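Vonard Window Mount: Review

4 August 2022

63 shares | 2 comments

I drive 100 miles a day for work, most of it highway, and I have gone through a lot of phone mounts. The Vonard is the latest. I bought it to replace a Zosura vent clip that let the phone sag lower every time I hit a rough patch, which meant I was looking down toward the radio to see the map.

The Vonard sticks to the windshield with a suction cup and has a short arm with two joints. Setup took a few minutes. Clean the glass first, let it dry, press the cup down and flip the lever. I put mine low on the left side, out of my line of sight. Check your state's rules before you pick a spot, as some states limit what you can put on the glass.

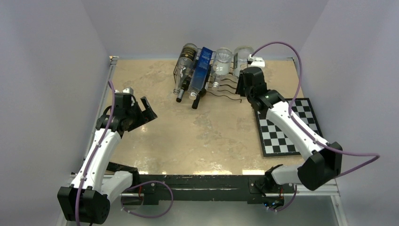
Blackwood Fleet Safety Team

The grip is strong. I can put the phone in with one hand while parked, and it has not slipped out on the road. Potholes make it shake a little, but the screen stays readable. The joints have to be tightened harder than I expected. For the first week the arm drooped, and then I gave both knobs another half turn and it stopped.

Heat is the weak point. After a long afternoon in an open lot the cup let go and I found the mount on the floor mat. It has happened 3 times. I now take it off the glass when I park in the sun. If it came loose while I was moving I would not want it rolling near the pedals, so I check the lever before I start the car.

The charging cable is sold separately and the slot for it is narrow. My thicker cable did not fit. The one from Hedora did.

A mount does not make it okay to use the phone. I set the route and turn on the do-not-disturb setting before I leave the driveway, and I leave it alone until I stop. With the map near eye level I spend less time looking away from the road, and that was what I wanted from it.

I would buy it again for a car that is kept in a garage. For one that sits outside all summer, look at a mount that screws to the dash. I plan to try one in September.

Rating: 3 out of 5

2 comments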